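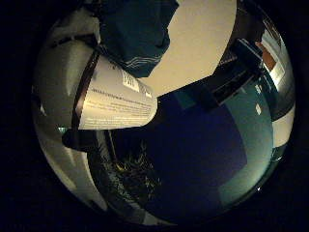
Murnik is hiring two robot demonstrators, part-time, in Brevley

Posted 2019-02-20. Open until both positions are filled.

Murnik makes control software for robot hands. We are looking for two people to show our robots how to handle ordinary objects. You will do this by hand, moving the arm and fingers yourself, and by remote control from a desk in the same room. Each demonstration is recorded and used to train the software. You don't need a technical background.

The jobs are on the Rornurgate project, which runs through the end of September. There are 244 tasks on the project list and a good number of them have not been started.

## What the work is

Most of the tasks are short. Pick up an object, turn it, put it down in a marked spot. Slide a sheet of paper to the edge of the table and lift it. Stand a cup upright. Some have more than one step, such as taking an item out of a bag and placing it in a tray.

You will do the same task many times. Between runs you reset the table, move the objects a little, and start again. A run that goes wrong is marked as a miss and kept, with a short note on what happened: slipped, dropped, wrong grip, hand blocked the view. We use those too, so please don't apply if you would be tempted to tidy them up.

There are two ways of giving a demonstration, and you will be trained on both.

**By hand.** The arm is set to move freely. You stand next to it, hold it above the wrist, and guide it through the task. The fingers are opened and closed with a small control in your other hand.

**By remote control.** You sit at the desk wearing a glove that the robot's fingers follow. The arm is steered with a handle. You work from the screens, and one of them shows the view from the camera on the hand. The picture is round and bends a lot toward the rim. Most people need a few sessions before they can judge distance from it.

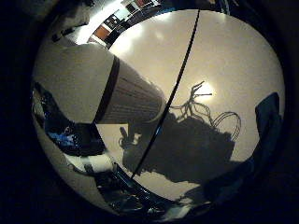

*Hand camera view: a paper cup lying on its side on the table.*

A large share of the remaining tasks use paper goods: cups, sheets, cards, folded boxes. They are light, they roll, and they dent if the fingers close too far. Learning how little pressure is enough takes up most of the training.

## A normal shift

Shifts are four hours, morning or afternoon. You will work in a pair and trade places through the shift. One person demonstrates. The other resets the objects, watches the arm, and enters the notes in Tatlı, our logging program. Tatlı runs in a browser and is mostly buttons, with one box for typing.

At the start of a shift you check the cables on the hand, wipe the camera cover, and run the fingers through a test motion. If anything sounds or looks off, you stop and tell the engineer on duty. Demonstrators do not repair the hand.

There is a short break every hour. Guiding the arm is not heavy work, but it is hard on the shoulders if you go too long, and the glove gets warm.

## Who we are looking for

You should:

- be 18 or older and allowed to work in the United States
- be able to do careful, repetitive work with your hands for four hours, with breaks
- be able to stand for part of the shift
- write short, clear notes in English
- be on time, as your partner can't start without you
- be available for at least three shifts a week through September

It helps if you have done work that needed steady hands. Our current demonstrators came from sewing, dental lab work, bakery decorating, and model building. Game players often do well on the remote station and less well on the hand-guided one, so don't count on that alone.

Left-handed people are welcome. We have gloves for both hands, in small, medium, and large. If you need a different desk height, a stool at the arm, or another change to the setup, tell us when you apply and we will work it out before your trial.

## Pay and terms

- $18 an hour, including training and the paid trial
- Paid every two weeks
- Parking behind the building, and a bus stop at the corner
- Part-time, fixed term, ending with the project

There is no work from home on this job. The remote station is wired to the robot and has to stay in the room. We can't offer full-time hours or promise a position after September. Demonstrators who want more work will hear about new projects before we advertise them.

The hand camera and the room cameras record during every demonstration. Your hands and arms will be in the recordings from the hand-guided station, and your voice may be picked up. Recordings are kept by Murnik for training and testing our software. You will get the consent form to read before the trial, and you can ask questions about it before you sign. If you do not want to be recorded, this is not the right job.

## How to apply

Send a short letter to Kaan Karabulut, who runs the demonstration room, by the contact form on the Murnik site. Choose "Rornurgate" from the subject list. Please include:

- the shifts you can work, morning or afternoon
- any job or hobby in which you used your hands for fine work
- the earliest date you could start
- a phone number and a good time to call

A resume is fine but not required. We do not need photos or references at this stage.

Kaan will call people we would like to meet. After the call there is a paid trial of one shift at our Brevley site. You will get an hour of instruction and then try both stations with simple objects. We don't expect good results on the first day. We look at whether you follow the steps, stop when asked to, and log the misses.

Training takes 6 shifts. You will be paired with an experienced demonstrator for all of them, and the two of you will begin with tasks that have already been recorded, so your runs can be compared with earlier ones. Once training is done you will be given your own part of the task list.

Everyone who applies will get an answer, including people we can't offer a trial.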